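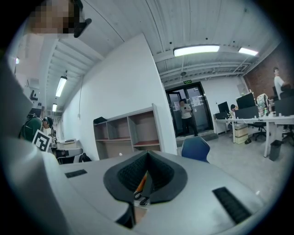 What's Inside an Office?

Have you ever visited a grown-up at work and wondered what all that stuff is for? An office is full of clever ideas hiding in plain sight. Let's look for some!

Start by looking up. Many offices have long, thin fluorescent lights. Inside each tube is a gas, and when electricity zips through it the gas gives off a kind of light our eyes can't see. A white powder coating the glass turns it into light we can see — and the whole tube glows from end to end!

Now find the door. If it leads the way out, there may be a green sign above it that says EXIT. These signs are made to be easy to spot, even in a smoky room.

Shelves split into little boxes are called cubbies, just like the ones at school. Six cubbies in two rows can hold bags, books, or lunch. And the sides of each box help hold up the one above it. Strong and tidy!

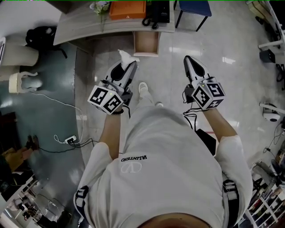 Desks have tricks too. A drawer slides out when you need a pen and disappears when you don't. And do you know why some desk phones have a curly cord? The coils stretch when you pull the phone to your ear, then spring back so the cord doesn't flop all over the desk. Try it with a spring from an old pen!

Last of all, look down. A power strip turns one wall outlet into several, so lots of things can plug in at once. Look, but don't touch — and step over the cords!

WORDS TO KNOW
Fluorescent: a kind of lamp with glowing gas inside
Outlet: the place in a wall where a plug goes
Partition: a wall that divides up a big room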